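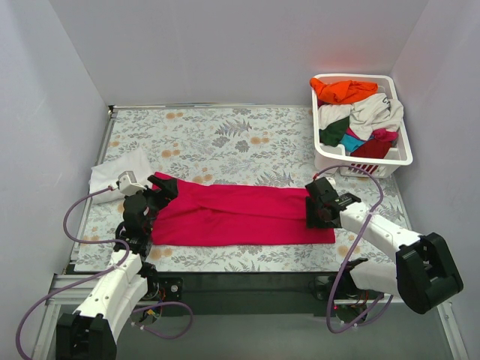
Re: [kinder-dev] Cloth mask dropping out during two-arm hold

November, 4:30 pm
From: Mervin Marchand
To: kinder-dev

I went back through the Stitberg logs with the overhead mask and both gripper states on one timeline. The fault is in how Kinder and the planner share the mask. I don't think the segmenter needs retraining. Quoting the original report so it stays in the thread:

> Running Kinder head of main against the folding task, Birnex
> handling both arms. When the second gripper comes down on the
> garment, the mask splits into two or more components and
> Frimpong replans from the largest one. The new long axis is
> wrong, the pull direction is wrong, and the left arm starts
> dragging the cloth at an angle.
>
> I first blamed the printed table cover. I raised the minimum
> component area and it got better on the pale garments and
> worse on the red ones. Logs are on the share.
>
> Is there a supported way to freeze the mask while the arms are
> in contact? I would prefer not to patch the planner locally.

There is no supported way at present. There should be, and I have a branch for it (see below).

On the table cover: the flowers are pale orange and beige on blue-grey, and a saturated red or magenta garment separates from them easily. In the log I looked at most closely, none of the print made it into the mask. The cover does cause trouble with the white cloth on the left, where the colour margin is much smaller, but that cloth has its own instance ID and the fold planner never touches it. Please put the minimum area back to the default. Raising it discards the small piece of garment left outside the finger outline, and the end point estimate needs that piece.

What goes wrong is occlusion. The arm links are white and the grippers are black, and the self-filter removes both from the cost image using the kinematic model. It does not model the purple tubing. The tubing hangs in loops that move with the wrist, so a static padding value won't cover it. On the right side a loop runs in front of the base of the laundry basket, and in 136 of the 582 contact intervals in the log the basket region changed ID as a result. There is a deep red garment at the front of that basket. When the basket loses its ID, the red showing through the slots becomes a candidate for the same class as the workpiece, and Kinder's merge step can join the two. The planner then gets a long axis that points at the back right corner.

So there are two faults, and they need separate fixes.

Fix one, exclusion zones. The basket is static for the length of a task. Register it once at task start and treat it as a hard exclusion until the task releases it. The config key is already there (zones.static) but the merge step ignores it. The change in merge.py is small and I would like it in before the next tag.

Fix two, contact hold. When both grippers report contact, Kinder should stop publishing a fresh mask and publish the last good one with a "held" flag and its age. Frimpong can replan in-plane offsets from a held mask but must not recompute the axis. The hold drops when either gripper opens or after 4 seconds, whichever comes first. On timeout the planner stops and asks for a clear view. It does not guess.

I considered warping the held mask by the commanded gripper motion. It works for a pure translation with both ends pinned. It fails once one finger lifts a corner, as the left one does on most of these folds, so I have left it out.

The Birnex side needs one thing. Contact is currently inferred from motor current with a 30 ms debounce, and the two arms are debounced separately. The flags can arrive in either order and the hold may start one cycle late, by which time the mask has already split. I'd like a combined flag published from the same control tick. If anyone depends on the separate topics, say so. I intend to keep them for one release and then drop them.

To try it: branch contact-hold in Kinder, and set planner.accept_held to true in Frimpong. Without that setting the planner rejects flagged masks and you will see a stream of "stale perception" warnings. Stitberg replays work without the arms attached, provided you replay the joint states as well as the camera topics.

Open questions:

- Should the exclusion zone be a polygon on the tabletop or a volume? Clothing is piled loosely in the basket, so a polygon traced from the base is too small. I lean towards a volume.
- Does anyone have a cheap tubing model? A spline through three points per arm would probably do.
- Replay tests for the merge step are still missing.

Mervin

Last updated: November

Contact the list owner | Copyright kinder-dev contributors | Back to top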